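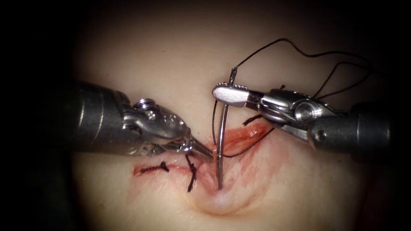

Red and pink staining around the cut in a tissue pad.

How to clean and store suture practice pads

Last updated 24 Oct 2023

These instructions cover the soft practice pads used for stitching on the clinical skills courses at Greven and Kinton. They apply to the silicone pads only. Foam pads soak up water and should be wiped and left to air. Animal tissue must never be cleaned with this kit or kept in the same cupboard.

What you need

A washing-up bowl
Plain washing-up liquid, no added moisturiser
A soft toothbrush
Fine scissors and a pair of forceps
Lint-free cloths
Cornflour or unscented talc
Greaseproof paper
A lidded box, wide enough for the pads to lie flat

Step 1: Take out the old stitches

Snip each stitch on one side, close to the knot, and pull it out by the knot with the forceps. Pull slowly. A hard tug will split the top layer, and once it has split the pad will not hold a stitch near that point again. Look inside the cuts for broken needle tips before you put your fingers anywhere near them. Needles go straight in the sharps bin, and thread goes in the ordinary waste.

Step 2: Wash

Run warm water into the bowl and add a small squirt of washing-up liquid. Hold the pad under and work along each cut with the toothbrush, brushing with the line of the cut and not across it. If theatre blood was used, change the water when it turns pink and start again. The inside of a cut holds more dye than the surface does, so open it gently with a thumb on either side and let the water run through.

Don't use bleach, alcohol wipes or hand gel. They turn the skin layer tacky, and the older Murer pads go yellow as well.

Step 3: Treat stains

Red dye left overnight will usually leave a pink mark. To lighten it, mix bicarbonate of soda with a little water to make a paste, spread it over the mark and leave it for 90 minutes. Rinse well. You can repeat this once. If the mark is still there after the second go, leave it alone -- it does no harm, and scrubbing wears the pad out faster than stitching does.

Mathebula blood powder stains less if it is made up weak. We use one level scoop to 300 ml of cold water, half the strength given on the tub, and it still shows up well enough under the lamp.

Step 4: Dry

Shake off the water, blot both faces with a cloth and stand the pad on its long edge on a rack. Leave it overnight. Keep it off radiators and away from windowsills. The cuts take longest to dry, so check them again in the morning and tuck in a twist of cloth if they are still damp.

Step 5: Dust and store

Dust the top lightly with cornflour and rub off what doesn't stick. Lay the pads flat in the box with a sheet of greaseproof paper between each one. Do not stack them more than four deep. Pads left bent or pressed against something sharp will keep the dent.

Write the date of first use on the underside in biro. Marker pen bleeds through.

When to replace a pad

Throw a pad out if the mesh layer shows, if stitches pull through under light tension, or if the existing cuts leave no room for a new one. A pad used by first-year groups should last for 50 stitching sessions if the cuts are spaced a finger's width apart. Torn pads can be cut into strips and kept for knot tying.

Replacement pads are ordered through the Kinton store in October. Leave the order form in the tray by the sink.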